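Bodetti packing arms: review from the Ilano open day, Grusstead

7 August 2023

I went to the Ilano open day to see the Bodetti, a pair of robot arms on a stand that is sold for folding and packing soft goods. We send out sports kit from a small unit, so the bag packing was the part I cared about. The day was free and the demonstration lasted longer than I expected, with plenty of time for questions.

The folding

The job is first done by hand, on a mat on the floor, and then the arms try the same thing at a bench.
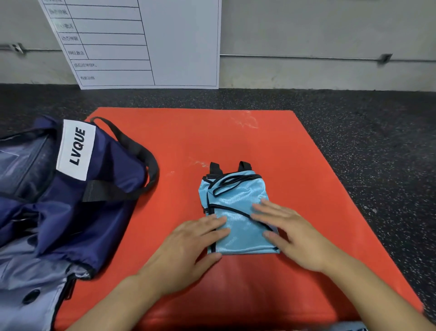 Folding by hand, with the light blue item between both hands and the navy bag alongside.

The Bodetti folded plain cloth well. Straps and loops gave it more trouble. It caught a loop on 2 of its 8 attempts and had to be reset each time. Speed is adjustable, but I would leave it on the slow setting for anything slippery.

The packing

Getting a folded item into a soft bag is harder than folding it. The bag moves, the opening closes up, and the item needs a push to stay in.

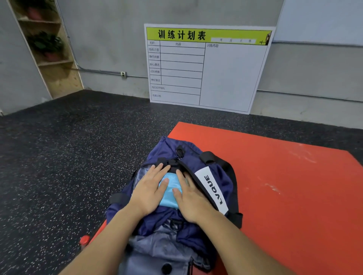
How the arms got on

With the bag held open in a clamp, the Bodetti packed it every time I watched. Without the clamp it pushed the whole bag along the bench. The clamp is an extra and costs £200.

Setting up

Changing from one bag to another took a few minutes on a tablet. The menus are clear. The arms are quieter than I expected, though the stand is heavy and needs a level floor.

Price and verdict

Hire is £2000 a month with the stand included. That is too much for us at present. A firm packing the same bag all day should go and see it. The next open day is in March.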